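Imprimer | Envoyer par e-mail

Carnet d'atelier
Juin, début d'après-midi, fenêtres ouvertes

Kit de préhension Omport, suite de l'essai

Bon, je reprends le carnet après une matinée passée à me battre avec le câblage (encore lui). Pour ceux qui n'ont pas suivi : on a le kit Omport en prêt, avec la pince à deux doigts, le boîtier de commande et la licence du logiciel d'apprentissage, et il faut décider avant la fin du mois si on l'achète ou si on le renvoie chez Magaña, le distributeur. Le kit est à 1183 euros hors taxes, sans le bras, et sans la bride d'adaptation qu'ils facturent à part, ce que j'ai découvert en relisant le devis avec mon café. Bref.

Installation mécanique. La bride va bien sur notre bras, les perçages tombent en face, rien à reprendre à la lime. J'ai quand même remplacé les vis fournies par les nôtres, un poil plus longues, les leurs ne prenaient que sur quelques filets et je n'aimais pas ça du tout. Pensez à remettre les vis d'origine dans leur sachet si on renvoie le tout ! Le sachet est scotché dans le couvercle de la valise.

Le câble de commande sort du mauvais côté pour nous. Si je le fais passer à l'extérieur du poignet, il tire dès qu'on dépasse un demi-tour, et si je le fais passer derrière, il frotte. J'ai fini par le laisser assez lâche avec deux colliers velcro, c'est moche mais ça tient. Chez Bodden le connecteur est orientable et on n'avait pas eu cette histoire l'an dernier avec leur pince (par contre leur pince coûtait un bras, si j'ose dire, et le support répondait une fois sur deux).

Logiciel. Alors là, bonne surprise, l'installation s'est faite du premier coup. L'interface est en anglais avec des morceaux de français visiblement passés à la moulinette, « saisir la poignée du temps » par exemple, je n'ai toujours pas compris ce que ça règle et j'ai prudemment laissé la valeur par défaut. On crée un point d'approche, un point de prise, un point de dégagement, on enregistre, on rejoue. Pour quelqu'un qui n'a jamais touché à un bras je pense qu'une matinée suffit. La doc papier, elle, s'arrête avant le chapitre sur le réglage de la force, il faut aller chercher le PDF sur le site et créer un compte. Compte créé, identifiants dans le classeur bleu.

Réglage de la force : l'échelle va de 0 à 200, sans unité. J'ai cherché l'unité partout. J'ai écrit à Magaña pour demander, pas de réponse à l'heure où j'écris. En attendant je travaille à 34 pour tout ce qui est fin et lisse. En dessous, les cylindres pivotent entre les doigts dès que le bras accélère un peu, et au-dessus j'ai peur de marquer les objets. À reprendre proprement avec le petit capteur de force, quand on l'aura récupéré.

Essais de prise, en vrac, pour ne pas oublier :
- tube carton : facile, rien à dire
- boîte de vis pleine : ça passe, à condition d'attaquer par le petit côté
- tournevis plat : oui par le manche, non par la tige
- feutre pour tableau : correct, mais le capuchon reste parfois en arrière, il faut prendre plus bas
- rondelle posée à plat : non, et je ne m'attendais pas à autre chose avec ces bouts de doigts-là

Les bouts de doigts, parlons-en. Ils sont arrondis, c'est parfait pour venir chercher un objet sans accrocher ce qu'il y a à côté, mais sur un objet rond on a très peu de contact et tout dépend de l'alignement. Grirkemard vend des embouts souples censés se monter dessus, j'ai demandé un devis pour une paire. Si quelqu'un a de quoi imprimer un truc équivalent en TPU je suis preneur, les cotes sont dans le dossier partagé.

L'après-midi, je suis passé au stylet. C'est le cas qui nous intéresse vraiment pour le banc de test des dalles tactiles : tenir un stylet, l'amener au-dessus de la tablette, appuyer, glisser, relever, et recommencer bêtement pendant des heures. Force à 34, vitesse au minimum.

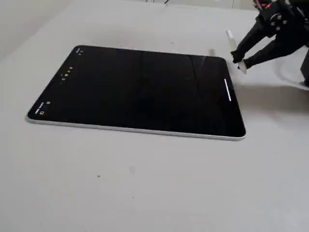 Pince Omport, stylet blanc tenu en biais entre les deux doigts, près du coin de la tablette. Voyant rouge allumé sur la pince.

Côté inclinaison, je ne suis pas encore content. Je voudrais un stylet plus droit pour la répétabilité, et pour l'instant l'angle dépend beaucoup trop de la façon dont je le présente aux doigts. Il nous faudrait un petit berceau en V posé sur la table, toujours au même endroit, pour que la prise parte de la même position à chaque cycle. Je dessine ça demain matin.

Autre chose à prévoir, une cale pour la tablette. Posée directement sur le plateau, elle risque de se décaler à la longue quand on appuiera près des bords, et là tous les points appris sont à refaire. Un cadre imprimé, ou même deux équerres et du double face, ça ira très bien pour commencer.

Mon avis à ce stade : plutôt pour l'achat, si Magaña reprend la bride dans le prix et nous donne l'unité de cette fichue échelle de force. Le logiciel me plaît beaucoup, la mécanique est saine, le câble m'agace. Je veux quand même une nuit complète de cycles avant de signer quoi que ce soit.

À faire :
- berceau en V
- cale tablette
- relancer Magaña (unité, bride, longueur de câble)
- récupérer le capteur de force
- commander du velcro, j'ai fini le rouleau

Classé dans : Atelier > Essais matériel > Préhension

À lire aussi
Pince Bodden : retour après un an
Refaire ses colliers de câble sans y passer la journée
Banc tactile : cahier des charges, version 2
Embouts souples Grirkemard, premières questions

Imprimer | Envoyer par e-mail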